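뉴스 속보 알림은 줄이고 하루 한 번 요약만 받는 설정

작성: Sixten Fagerlund | 6월, 오후 11:40

Hilport 리더로 뉴스 피드를 구독하고 있습니다. 올여름 들어 속보가 늘면서 하루에 쌓이는 항목이 거의 300건입니다. 대부분 같은 사건의 후속 보도입니다. 저녁에 한 번, 중복을 제거한 요약본으로만 받고 싶습니다.

현재 상태는 다음과 같습니다.

- 푸시 알림: 켜짐(전체)
- 갱신 주기: 10분
- 요약 발송: 꺼짐
- 구독 피드: 종합 일간지, 국제, 문화, Elport 지역 소식

요약 발송을 켜면 Elport 피드만 오류 402가 표시되고 나머지는 정상입니다. 필터로 해결되는 문제인지, 피드 쪽 문제인지 알고 싶습니다.

노을창가

두 가지는 별개의 문제이니 나눠서 처리해야 합니다.

먼저 알림입니다. 설정 > 알림에서 '전체'를 '없음'으로 바꾸고, 설정 > 동기화에서 갱신 주기를 '수동'으로 둡니다. 주기를 그대로 두면 알림을 꺼도 읽지 않은 항목 수가 계속 올라가고, 그 숫자 때문에 결국 앱을 열게 됩니다. 배지 표시는 별도 항목이라 따로 해제해야 합니다.

요약 발송은 '매일 1회'로 두고 시각은 오후 8시 이전을 권합니다. 중복 제거는 '제목 유사도'가 아닌 '사건 묶음'을 선택하십시오. 제목 유사도는 매체마다 제목을 다르게 다는 경우를 걸러내지 못합니다. 국제면과 종합면이 특히 그렇습니다.
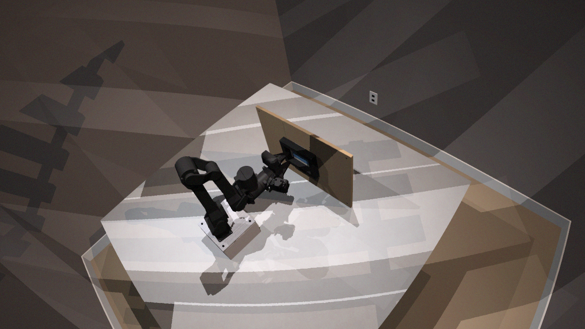
Eskil Moen

402는 필터와 관계가 없습니다. HTTP 상태 코드로는 '결제 필요'에 해당하고, 유료로 전환된 본문을 요약 기능이 가져오려 할 때 나옵니다. 목록만 읽을 때는 200이 돌아오므로 평소에는 정상으로 보입니다.

확인 순서입니다.

1. 피드 주소를 브라우저에서 직접 엽니다. 제목과 발췌문이 나오면 피드 자체는 살아 있습니다.
2. Hilport의 피드별 설정에서 '본문 전체 가져오기'를 끕니다.
3. 요약 발송을 수동으로 한 번 실행합니다.
4. 오류가 남으면 피드를 삭제하고 다시 등록합니다. 이전 인증 정보가 캐시에 남은 경우입니다.

Elport 구독권이 있다면 2번 대신 계정 메뉴에서 발급한 개인용 피드 주소를 쓰면 됩니다. 개인용 주소는 외부에 공유하지 마십시오.

위 답변의 '사건 묶음'은 한 가지 주의할 점이 있습니다. 문화면의 서평과 공연 기사까지 한 건으로 합쳐지는 경우가 있어 문화 피드는 예외 목록에 넣어야 합니다.

책읽는곰

저는 그냥 앱을 지우고 종이 신문으로 바꿨습니다. 다음 날 아침에 읽어도 별 차이 없습니다.

Sixten Fagerlund

'본문 전체 가져오기'를 끄니 402가 사라졌습니다. 배지도 해제했습니다. 문화 피드 예외 처리는 아직 못 했습니다.

관련 글
- 읽지 않은 항목을 한꺼번에 보관 처리하는 방법
- 피드 목록을 OPML 파일로 내보내기
- 주말에만 국제면 요약 받기
- 서평 피드에서 광고성 항목 제외하기

문의하기 | 이용약관 | © 커뮤니티 도움말 | 맨 위로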